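Deposit

Rent was 34 short. That was the whole reason. Thirty-four dollars and the landlord at Minier Court didn't do "short," he did notices, yellow ones, tape on all four sides.

So — bottles.

She'd been saving them since September, not on purpose, just not throwing them out. Behind the door. Under the sink. In the tub for a while, until she wanted a bath. The Prilletti machine outside the market gave you credit on a slip and the slip was good as cash if the girl at the register was in a mood.

Key in the door. Coat still on. She dragged the first bag across the floor, over the curly gray flowers she'd hated since the day she moved in, and tipped it out. Noise like applause. One rolled off and went under the radiator and she let it go, then didn't, got down on her knees, got it.

Caps on or caps off? The sign at the machine said on. The old sign said off. On.

Her mother used to do this. Not for money, for the order of it. Big ones at the back, little ones in front, labels out like a shop. Her mother worked the line at Darkance 2 winters and could tell you what was in a bottle by the sound it made when you set it down. Water, tea, the lime stuff. Coffee, she said, coffee has a lower voice.

The bus was at ten past. Clock said five till. Hurry.

She stopped hurrying. 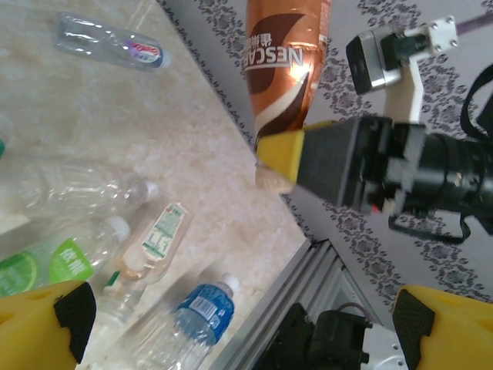
Green label, blue label. The lime one she remembered, the day of the heat, drinking it on the steps at the Kwon building with her shoes off. The coffee was the night before the interview. She hadn't slept. She hadn't got the job ether. The blue one could have been any day, water is like that, you don't remember water.

Funny what a table could hold. A whole year, nearly, and worth a nickel apiece.

She picked up the lime one and squeezed it. It cracked and popped back out.

Ok. Ok. Bag.

She swept them in with her forearm, all of it, quick, before she could start reading them again. Tied the top. It wouldn't tie. Tied it with a shoelace. Second bag on the other shoulder, hip against the door, keys in her teeth.

Down the stairs, banging on every one. The man on the first floor opened his door and looked and shut it.

The bus was allready at the corner, blinker on. She ran — both bags, one shoe coming loose.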